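Clanum status page says "resolved" and it plainly isn't

dovetail_ray
Has anyone else been watching the Clanum status page since Wednesday? Green across the board, "all systems operational," and my shop was returning server errors until after lunch. I run a small store on Zivoma, which buys its DNS from Clanum, and I lost the whole morning. Their notice blames "an unusually large volume of malicious traffic." I don't buy it. Every host that trips over its own cables says it was attacked.

kettleblack
It was an attack. My logs show resolver timeouts starting at 6 in the morning, and three other customers on the mailing list had the same thing. What do you want, a signed confession from the botnet?

dovetail_ray
Timeouts tell you the name servers weren't answering. They don't tell you why. A bad config push looks the same from where you and I are sitting.

p_tsikata
Philomena Tsikata here, I do the site for a craft co-op, so I got the angry phone calls. I'm with Ray on this one. The notice went up, came down, and went back up with different wording. First version said "a network event." Second one said "attack." I'd like to know what they learned in between.

Also, the number. They say 3,805 domains were affected. That is a very exact figure from a company that couldn't tell me on the phone whether mine was one of them.

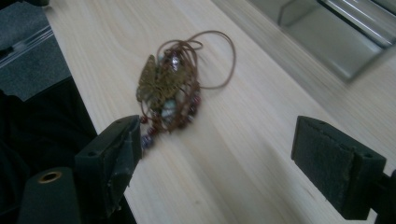 My own mess was the cache. We had the time-to-live on our records set to 300 seconds, which I was told years ago was good practice, and it meant nearly every visitor's resolver had forgotten us within five minutes of Clanum going quiet. A longer setting would have carried us through a good part of the morning. I'd been halfway through adding a listing when it all stopped, the necklace with the bronze-toned butterfly on the brown leather cord, and the half-saved draft is still sitting there with no price on it. Zivoma support says drafts are "not within the scope of the incident." Fine, but then whose scope are they in?

kettleblack
Long TTLs have their own problems. If you need to move to another provider in a hurry you're stuck waiting for the old records to age out. I'd leave it low and add a second provider.

p_tsikata
I'd believe that more if I'd ever met a person with two providers who had tested it.

miss_ampersand
I have 2 and I've tested it, once, on purpose, on a weekend. Clanum and Varero. You have to list both sets of name servers at the registrar and keep the zones matched. On Wednesday my site was slow and then it was okay. Some people got through on the first try and some had to wait.

dovetail_ray
Where does Varero get its capacity, though? Half of these outfits rent from the same upstream. You could be paying twice for one pipe.

miss_ampersand
Possible. I asked them and got a brochure. All I can tell you is that one stayed up and the other didn't.

cha_user_04
Mod of the Cha plugin group here. Please don't all go changing your TTLs through our plugin tonight, there's a bug in the current version that saves the value in minutes. Fix is being reviewed.

kettleblack
Well, that's Philomena's longer setting sorted.

p_tsikata
Ha. I'll do it by hand in the control panel, if the control panel loads.

dovetail_ray
Back to my question. Has Clanum published one graph? One packet count? Anything at all from somebody outside the company?

kettleblack
They said a full report is coming in October.

dovetail_ray
They said that after the last one too, and I never saw it. Did you?

kettleblack
No. I still think it was an attack.

miss_ampersand
Ray, if you do open a ticket, ask for the service credit in the same message. They made me file separately and the first one got closed as a duplicate.

dovetail_ray
Ticket's in. Auto-reply says the issue is resolved.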